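Lornton Publishes Results of Two-Arm Gripper Comparison on Dish Handling

Redeo and Quintela finger sets ran the same table task under one controller; full logs available on request

June 30, 2018

Lornton, an independent test lab for light automation equipment, today released the results of a side-by-side comparison of two gripper finger sets on a tabletop dish-handling task. The work was paid for by Bradov, a supplier of dishwashing lines to school and hospital kitchens, which is looking at small two-arm stations for the sorting step ahead of the washer.

The comparison covered 3,840 attempts, split evenly between the Redeo finger set and the Quintela finger set. Both were run on the same pair of arms, with the same controller, the same cameras and the same operators. Finger sets were swapped at the end of each block of trials, and the arms were recalibrated after each swap.

"Most of the numbers our customers get to see come from a vendor's own bench, with clean parts," said Filipa Bastos, head of testing at Lornton. "Bradov asked for round plates with food on them, on an ordinary table. We kept it to that."

The task uses plates, serving trays and a kitchen sponge. Depending on the trial, the arms must pick up a plate by the rim, move it on or off a tray, hold it while the other arm wipes, or put the sponge back. Plates start in positions chosen from a printed list, including some where a plate sits close to another or hangs over the edge of a tray. Operators may not touch up the layout once a trial has begun. 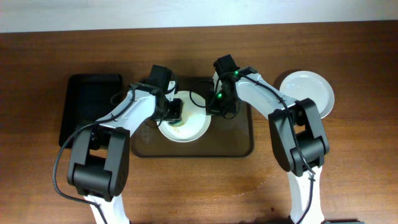 The two arms working close together over the brown tray, with the left gripper at a plate.

Trials with both grippers over one tray were scored separately. In these, the controller has to keep the wrists and their cables clear of each other while one finger is down near the plate surface. A trial was stopped and marked as failed if the arms touched, if a plate was dropped, or if the attempt ran past its time limit.

The Redeo set had the higher completion rate on rim pickups from the bare table. The Quintela set did better when plates were close together. On wiping, the difference between the two was too small for Lornton to call. In all, 1,264 attempts were marked as failed, and the largest share of those came from pickups where the finger slid along the rim without getting under it.

Chunhua Xia, who wrote the scoring rules, said the failures should be read together with the starting layouts. "A plate that sticks out past the tray is easy for one set and hard for the other," Xia said. "If you average everything into one score, you lose that. The report lists each layout on its own line."

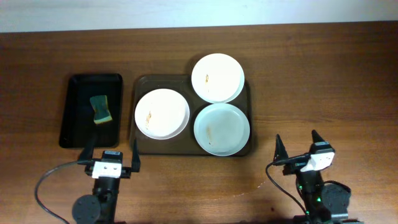
Table layout with three marked plates on the brown tray and the sponge in the black tray.

The report also covers controller settings. Early blocks in February used the default grip force, and the first 500 attempts were repeated after the team found that the default let plates turn in the fingers during transfers between arms. The repeated attempts are the ones counted in the results. The earlier logs are included in an appendix for readers who want to compare.

Camera placement was held fixed for the whole comparison. Lornton tried 11 positions beforehand and settled on a head-height view that takes in the trays and both grippers. Dark, glossy trays gave the plate finder more trouble than white plates did, and the report gives the exposure settings used.

"We don't plan to pick one finger set for every site," said Henrique Henriques, product manager at Bradov. "Some kitchens stack, some spread everything out on trays. What we needed was a table that tells us which set to start with."

Bradov expects to place its first trial stations later this year. Lornton will repeat part of the comparison with bowls and cups, using the same arms and controller. Makers of other finger sets may submit parts for that round. Parts must fit the standard wrist plate without changes to the cable run, and drawings should be sent ahead of the hardware.

The report, the scoring rules and the list of starting layouts can be requested from Lornton at no charge. Video of individual attempts is available to equipment makers under a separate agreement.

About Lornton

Lornton tests grippers, arms, cameras and controllers for buyers of light automation equipment. It does not sell or distribute any of the products it tests.

Press contact: Abílio Teixeira, Lornton
Technical questions: Kvido Kováčik, Lornton test group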